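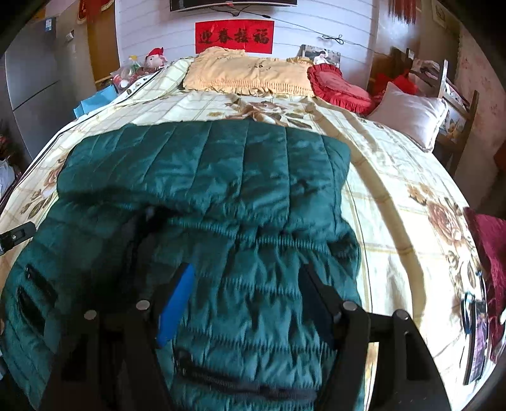 Winter coat collection opens in Rustville this October

Prellby, the household clothing reuse service, will begin its winter coat collection in Rustville in October, and is asking residents to look through their wardrobes before the cold weather sets in. The service takes padded jackets, wool coats, anoraks and children's snowsuits in any size. It is asking people to lay each coat out flat before giving it away, the way a quilted jacket can be spread on a bed with room to get at every seam and zip. A bed is the best place for most households, as few tables are wide enough for an adult coat, and a patterned bedspread does no harm. Coats that have been checked at home go through the sorting room much faster than those that arrive rolled up in a sack.

Last winter the service passed on 1,044 coats to households in Rustville and the villages on the Dvorak road. The target this year is 2,000.

"Most of what we are given is in good order," said Ataahua Hapeta, who runs the collection for Prellby. "The trouble is usually in the pockets. We find keys, bus passes, tissues and now and then a bank card, and every one of those has to be logged and sent back if we can find the owner. Two minutes at home would save us a good deal of work."

Donors are asked to follow the same steps for every coat:

Empty all pockets, including any inside pocket and any small pocket on the sleeve.
Run each zip up and down once. Coats with a stiff zip are still welcome. Coats with a broken zip should have a note pinned to the front.
Feel along the stitched channels of padded coats for flat patches where the filling has moved.
Wash or air the coat and let it dry fully.
Fold the sleeves in, fold the coat in half and put it in a clean bag with the size written on the outside.

Please do not use vacuum bags. Padded coats that have been pressed flat for months can take days to recover, and the sorting room at Branda Hall does not have the rails to hang them all.

Drop-off is at the side door of Branda Hall, which is open on Sunday from 10am until 3pm throughout the month. There is a short-stay bay outside. Anyone who cannot get to the hall can ask for a doorstep pick-up by ringing the Prellby office, and should leave the bag inside the porch if rain is forecast.

Prellby has also put together a short guide to checking and folding padded coats at home. It was written by Styliani Vlachopoulos, who worked in garment repair for many years before joining the service, and printed copies can be picked up at the hall. The guide covers quilted coats in more detail than last year's leaflet did, as they made up the larger part of what came in and caused the most questions at the door.

"People fold a quilted coat as if it were a shirt and then wonder why it will not stay down," said Styliani Vlachopoulos. "Smooth it from the middle out to the sides first and let the air go. Fold along the stitching where you can. If there is a hood, bring it down on to the back before you start."

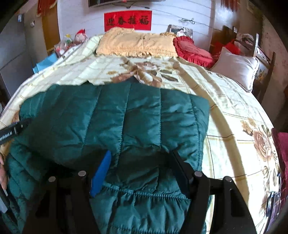
Should I wash a padded coat before I donate it?

If the care label allows washing at home, please do, on a cool cycle with a small amount of liquid detergent and no fabric softener. Dry it slowly and shake it out every few hours so that the filling does not clump. If the label says dry clean only, leave the coat as it is and write that on the bag.

What happens to coats that cannot be worn again?

They go to the repair table first. Kane Henare and Laurier Kennedy run the table and can replace zips, poppers and cuffs, and close small tears. Coats beyond repair are taken apart for their zips and linings, and the rest is sent for textile recycling.

Can I ask for a coat as well as give one?

Anyone can. There is no form to fill in and no need for a referral. Coats are put out on the rails by size from noon, and each visitor may take up to 3.

Hats, gloves and scarves will also be taken this year, but should be bagged apart from the coats. The service cannot accept boots, bedding or motorcycle leathers.

Tipene Sutcliffe, who looks after the rails at Branda Hall, said larger men's sizes and coats for children under five were the hardest to find last year. "We ran out of both before the first frost," he said. "If you have either at the back of a cupboard - even an old one - we would be glad to see it."

Requests for interviews or for a visit to the sorting room should be made to Ataahua Hapeta at the Prellby office in Rustville. Visits can be arranged on weekday mornings.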